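What the 47 hours bought

By Ffion Humphreys
November 14, 2019

Every few months a robotics group announces that it has done away with the robot. Demonstrations used to be collected by steering an actual arm, slowly, with a joystick or a second arm. Now you give a person a gripper with a handle and a camera, let them tidy a table, and train a policy on the recordings. The Prelcombe report is the latest of these, and my inbox has treated it as settled science.

I like the idea. I've used hand-held grippers and they are far less miserable than teleoperation. You can feel when a packet is about to slip, and you can work in a real kitchen without hauling in a base and a safety fence. My quarrel is with what gets claimed afterward.

The headline is 47 hours of two-handed snack sorting, boiled down to a policy that packs a box "at near-human reliability." Go to the back of the report and you find 135 test trials. They were split between 2 tables, and both tables had already been used for collection. The tablecloth stayed on. So did most of the snacks.

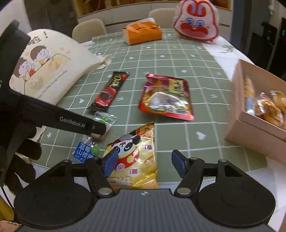

Snack packaging is a fair choice of problem, I'll give them that. It's shiny, it crumples, it hides its own edges, and a clear wrapper can vanish against whatever is under it. A method that truly coped with all of that would be worth a fuss. But a policy can also learn that the yellow thing is usually picked up by its corner, and we'd never know the difference from trials run with the same yellow thing.

Then there's the matter of the hands. A person holding a gripper brings along a wrist, an elbow, a shoulder and a lifetime of picking things up. They lean. They shift their feet. A fixed arm can do none of this, and some recorded motions simply can't be reached by it. The Prelcombe authors say they filtered out the unreachable ones. How many? Which ones? If the hard grabs were the ones thrown away, the 47 hours are 47 hours of the easy part.

Compare the Acuña study from February, which got far less attention. They held back whole categories of packaging until test day and printed every failure in a long, ugly table. Their success rate was worse, and I trust it more. The Zitden people went further and swapped the tablecloth halfway through testing. Performance sagged badly, and they said so on the first page.

Wallo, which sells one of the kits now doing the rounds, tells customers that more data will take care of this. Maybe it will. I'd like to see the curve before I budget for it, with the new objects plotted apart from the old ones.

What I'd ask of the next group is modest. Test in a room where nobody collected. Buy the groceries that morning, from a shop the team doesn't use. Report the discarded recordings alongside the kept ones, and let someone outside the lab decide what counts as a successful pick. Until I see that, I'm leaving "near-human" out of my own grant applications, and I'd suggest reviewers strike it from other people's.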